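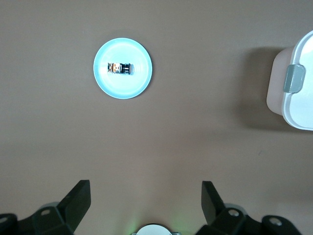
Bon, on me demande depuis le début de l'été pourquoi je ne parle plus de mes cours de suédois, alors je me lance, avec un thé et beaucoup trop de choses à dire. Installez-vous, ça va être un fil un peu long (vous me connaissez).

Pour celles et ceux qui arrivent : j'ai commencé le suédois à 60 ans, sans aucune raison professionnelle, sans famille là-bas, simplement parce que j'avais entendu une émission à la radio et que la musique de la langue m'avait plu. Voilà tout le projet !

Ma première prof s'appelait Linnea Sundqvist. Elle donnait ses cours dans l'arrière-salle de la librairie Odera, entre les atlas et les livres de cuisine, et elle refusait absolument de traduire quoi que ce soit. Si on ne comprenait pas, elle mimait. Je l'ai vue mimer « la caution d'un appartement », c'était magnifique et parfaitement incompréhensible.

Au bout de deux mois je savais dire que j'avais un chien (je n'ai pas de chien) et que le train était en retard. Pour un début, j'étais ravie.

Ce qui m'a vraiment donné du mal, ce sont les voyelles. Il y a ce « u » suédois qui n'est ni notre « u » ni notre « ou », il se prononce avec les lèvres presque fermées, comme si on soufflait sur une bougie en essayant de ne pas l'éteindre. Je le répétais en épluchant les carottes, dans l'escalier, dans la file à la poste.

Et puis il y a les deux genres. Pas masculin et féminin, ce serait trop gentil : commun et neutre. Une table, c'est neutre si on dit « bord », et une chaise, « stol », c'est commun. Pourquoi ? Linnea haussait les épaules et passait à l'exercice suivant. J'ai fini par apprendre chaque mot avec son petit article collé dessus, comme on apprend un prénom avec son nom de famille.

Côté vocabulaire, j'avais une méthode à moi : un carnet, un mot par ligne, l'article, et une phrase idiote. Le premier objectif était d'arriver à 2000 mots. J'en suis à 2176 ce soir ! Le dernier c'est « blåbär », la myrtille, et la phrase idiote parle de mon beau-frère.

Je vous entends venir avec les applications. J'en ai essayé, oui. C'est bien pour la salle d'attente du dentiste, mais moi j'oublie tout si je n'écris pas à la main. Chacun sa mémoire, la mienne passe par le stylo bleu.

En juillet, Linnea est repartie vivre à Göteborg et j'ai cru que tout allait s'arrêter. J'ai boudé pendant plusieurs semaines, je peux bien le dire maintenant. Le carnet est resté dans le tiroir avec les piles et les élastiques.

C'est Hacer Ekinci, qui suivait le cours avec moi, qui m'a relancée. Elle m'a appelée un soir et elle a parlé suédois d'un bout à l'autre, sans prévenir, avec un aplomb formidable et des fautes partout. J'ai répondu. J'en faisais encore plus qu'elle. On a tenu jusqu'à ce que son dîner brûle.

Depuis on se téléphone deux fois par semaine. La règle : celle qui repasse au français paie le café la prochaine fois. Je vous laisse deviner l'état de mon porte-monnaie.

On lit aussi ensemble. On a commencé par des albums pour enfants, et je vous assure qu'on y apprend énormément de choses utiles : les vêtements, la neige, la soupe, les disputes entre frères et sœurs. Maintenant on attaque un petit roman policier, une page par appel, et Hacer a déjà choisi son coupable (le pasteur, elle n'en démord pas).

On m'a demandé en message privé si c'était trop tard pour s'y mettre. Je ne suis pas pédagogue, je peux seulement vous dire comment ça se passe chez moi. Je retiens moins vite que les étudiants du cours, c'est sûr. En revanche je n'ai aucun examen à passer et ça me repose énormément de me tromper pour rien.

Ah, et pour la question des livres : j'achète presque tout d'occasion chez Odera, ils ont une étagère nordique tout au fond, en bas, il faut s'accroupir. Prévoyez les genoux en conséquence.

Si l'une ou l'un d'entre vous parle suédois, écrivez-moi deux lignes, n'importe quoi, la météo, votre petit-déjeuner ! Je répondrai avec le carnet à côté de moi et sans doute le lendemain, le temps de vérifier les articles.

Je file, Hacer appelle dans cinq minutes et je n'ai pas relu ma page. Hej då !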